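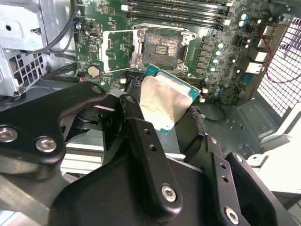 Fourteen Millimeters From Done: Valter Solheim on Teaching Software to Seat a Processor

Valter Solheim writes the planning code at Clolteck, and he would like you to know that the planning is the easy part. "Free space is lovely," he says. "It's the last 14 millimeters where I lose my hair."

His project, Plutis, puts processors into desktop motherboards. The wrist view has to find two squares, the chip and the socket, and report the angle between them. The heat spreader is shiny and likes to wash out under the lights, so Plutis mostly trusts the corners of the substrate.

"A chip held crooked is fine," Solheim says. "A chip held crooked by an amount you don't know is an invoice."

The correction goes to a small planner called Drastness (he named it, and regrets it), which rotates the wrist before the descent begins. It also has to keep the fingers clear of the open load plate, the memory slots and whatever cable has wandered in. Cables are not in the CAD model. Cables, Solheim notes, have never been in anyone's CAD model.
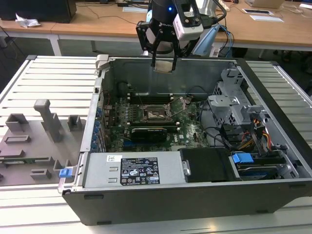 On counting to 2,000

Before the team touched real sockets it ran 2,000 insertions in simulation, and 1,951 of them passed. He was pleased for an afternoon. Then he read the other 49.

"Most were the same bug - a frame transform I wrote in December and was very proud of."

The force controller now gives up early and asks for a fresh look at the socket. It's slower, and he has stopped apologizing for that. Next he wants the lever closed by the same arm. I asked when. He went to get coffee.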